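Working Papers > Energy Policy > Storage > Section 4

4. Subscriptions, bills and who stayed in

March
By Abrehet Birhane

Picking up from the tariff rules in Section 3. Short version of those: a household in Trevby or Gulby pays a flat monthly fee for a slice of the shared battery, 10 kilowatt-hours a slice, and the slice shows up on the bill as a credit in the evening peak. The battery itself sits at the substation. No equipment in the home, no permit, no roof needed. Renters can join, and that was the selling point all along.

The plan was sold under the name Tanine, run by the local utility, Ngata Electric. Enrollment opened in both towns together. We have meter data for 1034 accounts over 18 months, billing data for the same accounts, and the call logs, which are patchy. The call logs for the first winter are missing completely for Gulby. We asked twice. What follows leans on billing more than we'd like.

4.1 Bills

Most subscribers paid less in summer and a bit more in winter. The fee is flat, the credit isn't. Evening prices in summer run well above the midday price, so a stored kilowatt-hour is worth a lot at seven in the evening and not much in January, when the spread between midday and evening narrows and some days all but closes. Households that looked at the yearly total did fine. Households that looked at the January bill called in.

Two things muddy this. First, Ngata moved the start of the evening peak by an hour partway through, from four to five in the afternoon. Credits are settled against the peak window, so the move changed everyone's credit even if their use stayed put. We split the sample at that point and report both halves. Second, budget billing. Accounts on budget billing see the same number each month and the credit gets trued up once a year. For them the winter dip is invisible. They also complain less, see 4.3.

Renters used less overall and got a bigger share of their bill back. Expected, since the slice is one size for everybody. A small apartment with one slice is nearly covered for the evening; a big house with electric heat barely notices. We think the single slice size was a mistake, or at least a cost. Half slices were discussed and dropped for billing system reasons. 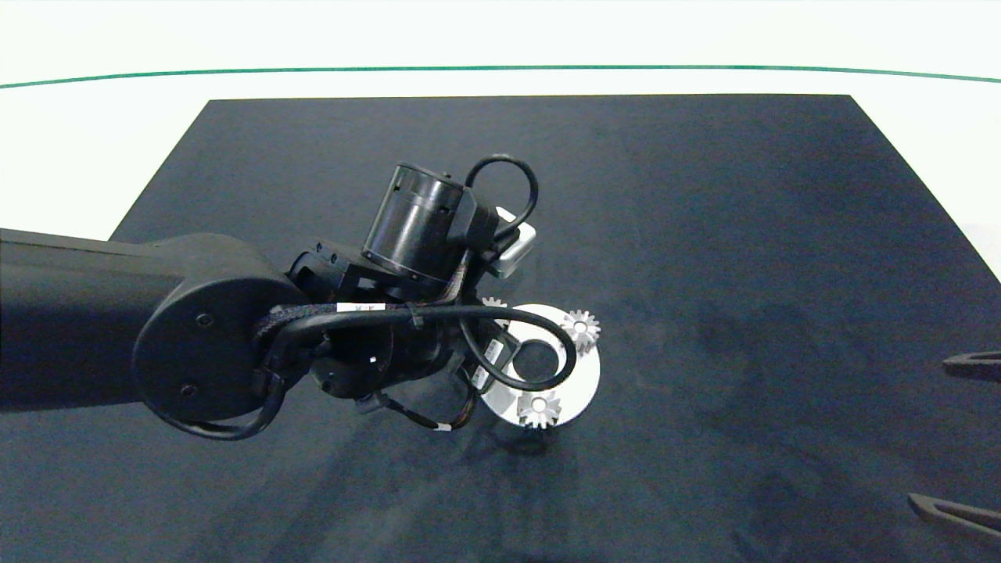
One reader of the draft objected that a half slice would have done nothing for big houses and would only have cut the fee income the battery was financed on, and asked whether we had run the numbers the other way, with double slices on offer. Fair. We had not. We have now, in a rough form. Double slices help the large electric-heat accounts in summer and hurt them in winter, same pattern, larger swings. Fee income goes up on paper. But the battery is the size it is, and if every large account took two slices the waiting list gets longer and the renters on it wait longer. The same reader thought the waiting list was overstated anyway, people signing up in both names of a couple. Possible. We removed duplicate addresses but not duplicate names at different addresses.

So the size question stays open. Our own preference is still for a smaller slice, with the option to stack them. That needs a billing change which Ngata has costed but not released.

4.2 Who left

Leaving is easy, one call and it ends with the billing cycle. Around 400 accounts left at some point and a good part of those came back, which makes the word "left" a bit loose. We count an account as gone only if it has no slice at the end of the window. Under that rule Gulby loses a larger share than Trevby, and the gap holds after controlling for heating type, tenure and bill size.

Why Gulby? We had three guesses going in. Housing turnover: more moves, and a slice did not follow the customer to a new address until late in the period. The mailing: Gulby got its welcome letter after the first bill and not before it. And the winter: Gulby has more electric heat. Turnover explains the most of it. Movers are lost at several times the rate of everyone else, in both towns, and there are simply more of them in Gulby. Once transfers were allowed the mover effect shrinks fast, within two billing cycles. Cheap fix. Should of been there from day one.

The late letter probably matters too but we can't show it cleanly. Everybody in Gulby got the late letter. There's no comparison group inside the town, and comparing across towns drags in everything else.

Leavers in winter look different from leavers in summer. Winter leavers have high bills, electric heat, no budget billing. Summer leavers are nearly all movers. We would treat these as two separate problems and would not report one combined rate, though the utility's own filings do and it gets quoted a lot. Table 6 has both.

4.3 Complaints

Use with care, see the note on call logs above. Trevby only for the first winter. The top reason by a wide margin is some version of "where is my credit." Credits post on the bill after the one they were earned on, so a new subscriber pays a fee on the first bill and sees no credit at all. The letter says so in the second paragraph. People do not read the second paragraph.

Next reason is the peak move. A run of calls in the month after it, then nothing. A few callers had set dishwashers and car chargers around the old window and wanted to know which hour counted now. The plan does not require any of that, the credit is automatic, and several agents' notes record having to explain it more than once on the same call. It suggests the plan was being understood as a time-of-use rate. In a sense it is one, just with the shifting done at the substation.

Almost no calls about outages. We had expected some confusion over whether a shared battery keeps the lights on (it does not). Either the material was clear on that point or there were too few outages in the period for it to come up. Can't tell which. 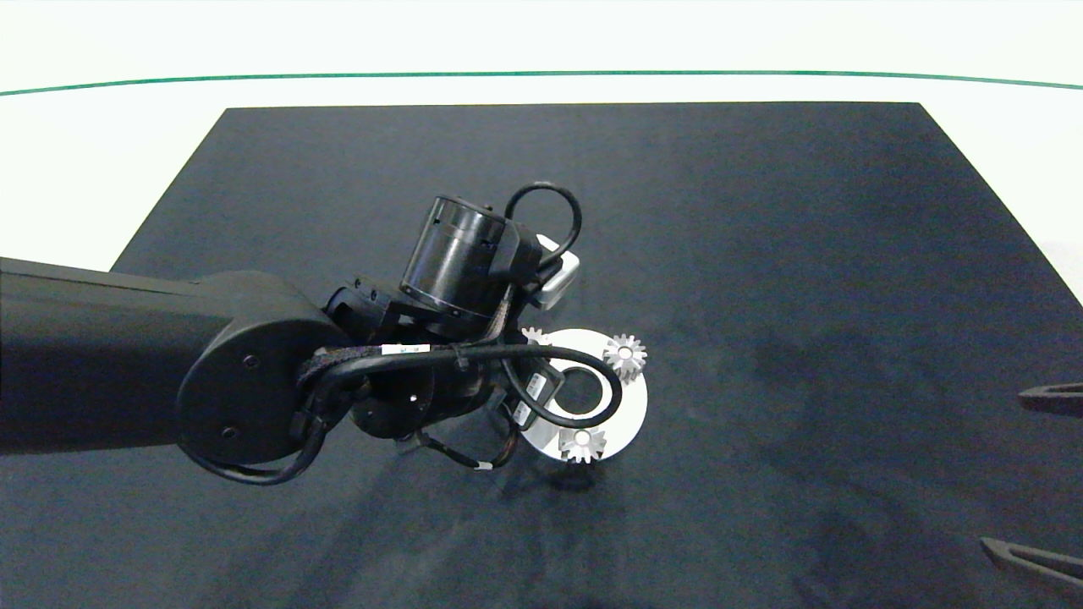 Figure 4. Black robot arm above a charcoal-gray mat on a white tabletop.

4.4 Limits

Two towns, one utility, one battery. Both towns have mild summers by state standards, so peak use is not driven by air conditioning to the extent it would be further south. The summer credit might be larger there or the battery might simply empty sooner, and which of those wins depends on how the slices are metered out on the worst days. Ngata's rule is that every slice is honored in full on the bill whatever the battery did that evening. The utility eats the difference. In our period the difference was small. On a hotter system it may not be, and a plan that shares the shortfall among subscribers would give differnt results from ours.

Self-selection, obviously. Subscribers signed up. They opened more of their bills before enrollment than non-subscribers did, going by the online account records, and they were likelier to have called before too. Any bill effect that works through attention is probably overstated for the public at large. The credit itself is mechanical and should carry over.

We also have nothing on income. Tenure and bill size stand in for it and neither is great. The utility holds enrollment in its low-income discount but did not share it at the account level, only town totals, and those are too coarse to use here. A matched request is pending. If it comes through, the renter result in 4.1 is the first thing to rerun, then the winter leavers.

Peak window split, both halves, in Table 7. Transfers coded by hand, coding sheet in Appendix B.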